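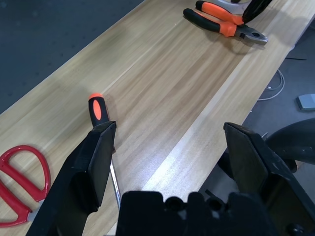
Robotics Teaching Laboratory, Department of Mechanical Engineering, Belby campus

Handout 4: Good practice at the bench with hand tools
Prepared by Mehrangiz Kermani. Corrections from Corentin Renaud are included.

Please read this handout before the Wednesday session. In the lecture we spoke about risk assessment in general, and now we look at one ordinary bench: a table, an arm with a parallel gripper, and hand tools lying on the wood. On such a table you find a screwdriver, pliers and scissors. They are common objects, and for this reason students often forget to assess them.

4.1 The gripper is not the only hazard

Many students write in their assessment only "pinching between the fingers". This is correct but it is not complete. When the gripper holds a tool, the tool becomes part of the moving machine. A screwdriver held by its handle makes the arm longer by the length of the shaft, and at the end of it there is a metal tip. The assessment must be made for the arm together with the object, in every position which the program can reach. Scissors need special attention, for they can open while they are carried if only one loop is held.

4.2 Rules for the table

Tools are placed with a free space between them. If two handles cross each other, the gripper may lift both, and the second one may fall during the movement. When the exercise has crossing handles on purpose, write this in the plan and use the low speed for the complete run.

Sharp ends point away from the side where the operator stands.

Nothing is placed so that it goes over the edge of the table.

Only the objects of the exercise stay on the table. Your phone, your cup and your notes go on the shelf.

4.3 Rules for the floor

The floor beside the table belongs also to the work cell. Cables that make a loop under the table edge can catch a foot or a chair, and a pulled cable can stop a controller in the middle of a movement. Before power is given to the arm, one person walks along the table and looks at each cable. Loops are fixed to the leg of the table or put in the channel. Small boxes and adapters are moved to the wall side.

4.4 Speed, force and people

In our laboratory the gripper force is limited to 50 percent in all student exercises. You may not change this value by yourself. Ask Natália Henriques, and she will write the new value in the bench book with her signature.

For each running arm there are 2 persons: one at the program and one with a hand near the stop button. The person at the button does not talk on the phone and does not help with the code. To move a tool by hand, first stop the arm, say "stopped" in a loud voice, and wait for the answer of your partner. A pause in the program is not a stop!

4.5 What to write in the bench book

Name of both persons, number of the exercise, tools used, speed and force. Every dropped tool is written, also when nothing was damaged. For a dropped tool please note how it was held and in which direction the arm was moving.

For the next session, prepare one page of risk assessment for the bench of your group and bring it on paper. Questions about the form go to Mairéad Dunne.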